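The ferry that waited for the bell

Before the bridge, if you wanted to get from Balari to the market at Jirkau, you stood on the bank and rang a bell. It hung from a post at the top of the landing, and when Wenceslao Ojeda heard it on the far side he would finish whatever he was eating, put on his cap and come over for you. On a still morning the crossing took 20 minutes. When the river was up it could take 45, and there were weeks in the wet season when he shook his head from the other bank and you simply went home again.

I spent a good part of the spring talking to people who remember that bell, and I can't say any two of them agree about its sound. Charito Mercado, who crossed twice a week with her mother's eggs packed in straw, told me it was cracked and flat, like somebody hitting a saucepan. Fidel Lucero, whose father kept mules at the landing (and who has, I should say, a very fine singing voice even now), swears it was a proper ship's bell with a note you could tune a guitar to. I've rather given up trying to settle it.

What everybody does agree on is the rope. The ferry was a flat-bottomed thing, broad enough for a cart and a pair of animals, and it ran along a heavy cable strung from bank to bank. The Insaurralde family put up the money for it, having grown tired of watching their maize spoil on the wrong side of the water, and for years they took a toll on every sack and every hoof. Foot passengers went free if they helped to pull, so of course everyone pulled, grandmothers and all, and you can imagine the state of people's Sunday gloves.

The old toll book survives, and Yaroslav Bondarchuk let me sit with it for a whole wonderful afternoon at his kitchen table. One page, for a single week in August, lists 264 crossings by cart. You find salt, lamp oil, roof tiles, a church harmonium, and one entry that says only "bees, angry". The clerk had a lovely slanting hand that got worse towards the evening, and somewhere in the middle of the book he is replaced by somebody who couldn't spell "mule" and never learned.

The road engineers arrived with their poles and their striped tape, and the bridge followed at Grivex, a little upstream where the banks are rock. It could carry lorries of up to 30 tons, a figure that people in Balari still recite as if they had lifted them personally. Trade moved to it within a season. The ferry went on for a while, mostly for courting couples and for those who disliked heights, until the cable was taken down and cut into lengths for fencing.
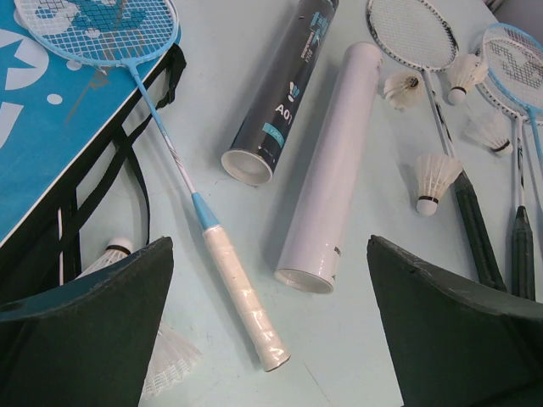

Racket, bag and shuttlecock tube.

Charito walked me down to the old landing on my last day. The stone ramp is still there under the weeds, with two grooves worn by the cartwheels, and she stood in one of them and pointed out where the mules used to wait, where the woman with the fried bread had her stove, and where she herself once dropped a whole basket of eggs and was too frightened to go home until dark. Woo-jin Ok has been measuring the ramp for a survey of the river's crossings, and he hopes to clear the lower part once the water drops. He has found the stump of the bell post already. The bell itself may be in a barn on the Jirkau side, and Fidel has promised to go over and ask.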